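In Defense of the Crowded Counter

Every December, when the relatives are due, I clear the kitchen counter. I put the canisters in the cabinet over the refrigerator, where I will need a chair to get them back. I put the toaster on top of the dryer. I stand in the doorway and admire a long stretch of nothing, and for the better part of an evening I feel like a person whose taxes are done.

By breakfast someone wants toast.

I have been thinking about this because of a brochure. It came from Grestby, a firm that sells kitchens the way other firms sell retirement communities, and it was addressed to the previous owners of my house, who I can only assume were more promising. The brochure has 100 pages and I read all of them. In those pages there is one loaf of bread, uncut. There is a bowl of lemons that must be on salary, as it turns up in six different kitchens. There are no toasters. I looked for them the way other people look for the hidden bird in a puzzle. The word "serene" is used of an island, a faucet, and a drawer.

I don't object to a clean counter. I was raised by people who wiped down, and I wipe down. What I object to is the idea, which has crept out of the brochures and into ordinary conversation, that a counter with things on it is a counter that has gone wrong. Friends apologize for theirs. "Sorry about the mess," they say, waving at a coffee maker. I have apologized for a jar of rice. A realtor who came through our place last year, at our request and our expense, told us the kitchen would "breathe" once we had dealt with the surfaces. I asked what it was doing at present. She wrote something down.

The theory behind the empty counter is that whatever you own should live behind a door. This is fine as long as you never want any of it. A cabinet is an excellent place for the fondue set. It is a bad place for the salt, and a worse place for pasta, which in my experience goes into a cabinet as one box and comes out years later as four boxes, each opened at a different corner. You buy more pasta because you can't see the pasta. The closed cabinet has probably done more for the noodle business than any advertising campaign.

Then there is the matter of the appliance garage. If you haven't met one, it is a small cupboard that sits on the counter with a door that rolls up, and you keep the toaster in it so that the toaster can't be seen. It takes up more counter than the toaster did. Crumbs collect in the track of the door until the door stops rolling at about the height of a slice of bread. Grestby offers three versions, one of them in smoked oak, and I would like to meet the person who has looked at bare counter and looked at a toaster and decided that what the situation called for was a larger box.
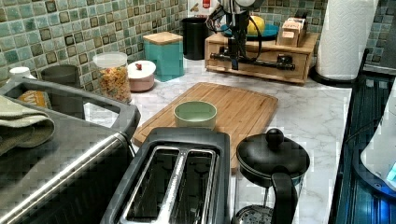 7 min read

My kind of counter has its pasta out, in glass. Those spirals in yellow, orange and red are better looking than most of what gets hung on kitchen walls, and you can tell from across the room how many dinners are left in the jar. The canisters stand along the backsplash and none of them match. One is teal and square with a wooden lid, one is gray, one is black, and the pink one has a little red knob on top, like a hat for a small official. A brochure would have made them all the same and then hidden them. Left alone, a row like that starts to work as a sort of alphabet. You never read the label on a canister you use every day. You reach for the pink one.

I'd defend the bamboo board on the same grounds. Mine stays out, and it stays out at an angle, because that is how it lands. I have a relative by marriage who squares up cutting boards in other people's homes. She does it while talking about something else. I have watched her do it in a rental.

And I'd defend the bit of fruit on a plate. Fruit in a refrigerator drawer is a project you are funding for the compost. Fruit on a plate at eye level gets eaten, or at any rate gets looked at until someone feels bad enough to eat it. The plate in question happens to be sitting on top of a wooden organizer with a drawer in it, and I recognize the arrangement completely. First you buy the organizer to get things off the counter. Then the top of the organizer turns out to be counter. All storage ends this way. I have a bread box with a radio on it and a pair of reading glasses on the radio.

There is an argument on the other side, and I should give it some room. Things on a counter get greasy. The flour canister that lives near the stove acquires a film, and the film acquires flour, and eventually you have a canister that could be breaded and fried. Anyone who keeps things out has to pick them up and wipe under them, and I would be lying if I said I did this on a schedule. My counter is a Durkotex, a surface that came with a lifetime guarantee and a leaflet on how easily the guarantee is voided, and there is a ring on it the exact size of the olive oil. I have come to think of the ring as a parking space.

There is also the question of how much is too much. I have been in kitchens where dinner had to be prepared on an area the size of a paperback, with the elbows held in. I had an apartment once in Marras, a part of town known for its stairs, where the whole counter was two feet long and I owned a stand mixer. For most of a year I chopped onions on the closed lid of the washing machine. So I do understand that a thing can have a right to exist and still be in the way of the soup.

My rule, if you want one, is that anything I've touched in the past week can stay. Toaster, yes. Jar of pasta, yes. The bowl that's sitting on the cutting board for no reason other than that it was going to be used for something, yes, within limits. The waffle iron goes downstairs and thinks about its choices. It's a loose rule and I cheat on behalf of the pepper mill, a wedding present from an aunt, which has never ground anything finer than gravel but which I like to have around.

What bothers me most about the cleared counter, I think, is who it's for. It is for someone standing in the doorway. It photographs well from there and it makes a good first impression on a person who isn't going to cook. The person who is going to cook stands on the other side of the room with her back to the doorway, opening cabinets. I spent a long weekend at a lake rental in Bretness with a kitchen like that, a really beautiful kitchen, pale as a dentist's office, and I opened more than 2 dozen doors before I found a saucepan. The doors had no handles. You were supposed to press them and they would ease open with a sigh, and some of them were not doors but panels, and you pressed those too, and stood there. My husband found the dishwasher on our second day. We had been doing the plates in the bathroom.

I made eggs in that kitchen with the salt in my pocket so I would know where it was.

We came home to the usual thing. Cereal out, toaster out, a mug with three pens and a meat thermometer in it. The colored tile at the back (I like a tile with some color in it, greens especially, something that can take a splash of sauce without issuing a statement) was mostly hidden by the stuff in front of it, and I'd paid good money for that tile. I put the bags down and made toast without turning on the light.

The relatives are coming again this year. I have told my husband that the counter will stay as it is, that these people have seen a toaster before and several of them own one. He said that was fine with him and asked where, in that case, I was planning to put the ham.

The canisters went up over the refrigerator this afternoon. I left the pasta out.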